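Clearing hard water scale from a kitchen faucet

Water in Flurnbridge tests at some 350 parts per million, so faucets here scale up fast. You need white vinegar, a sandwich bag, a rubber band, an old toothbrush and paper towels. Set aside an evening, most of which is waiting.

Unscrew the aerator by hand, turning it clockwise as you look down at it. If it won't move, wrap it in a folded paper towel and use pliers. Put the plug in the drain first so you don't lose the washer.

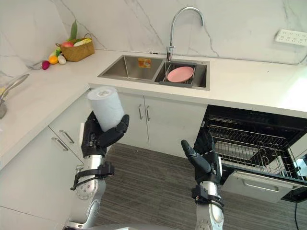 Drop the aerator into a small cup and cover it with vinegar. Leave it for 22 minutes, then brush the screen on both sides. Heavy scale may need a second soak.

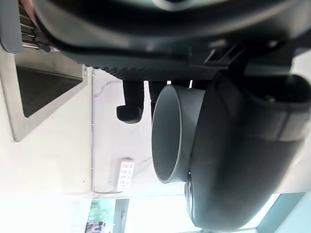
THE SPOUT

Fill the bag with vinegar until the tip of the spout sits in it, and hold it on with the rubber band. Wait nine minutes on brass or nickel finishes and check before going longer.

Take the bag off, brush the threads, and run cold water for a minute with the aerator still out. Loose grit comes through at this point.
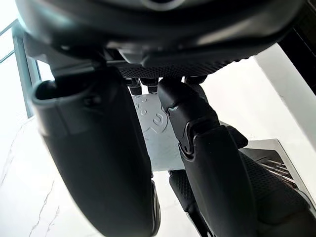 Seat the washer flat, screw the aerator back on by hand, and turn on the water. If it drips at the collar, the washer is in crooked. For crust around the base, lay a vinegar-soaked paper towel over it and rinse well afterward.
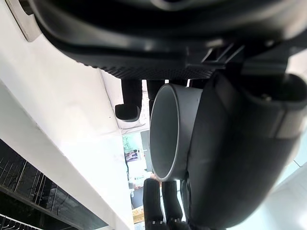 A gray cup, held sideways.

Filed under: Kitchen > Faucets & Sinks

Related
Descaling an electric kettle
Replacing a worn faucet washer
Cleaning a clogged shower head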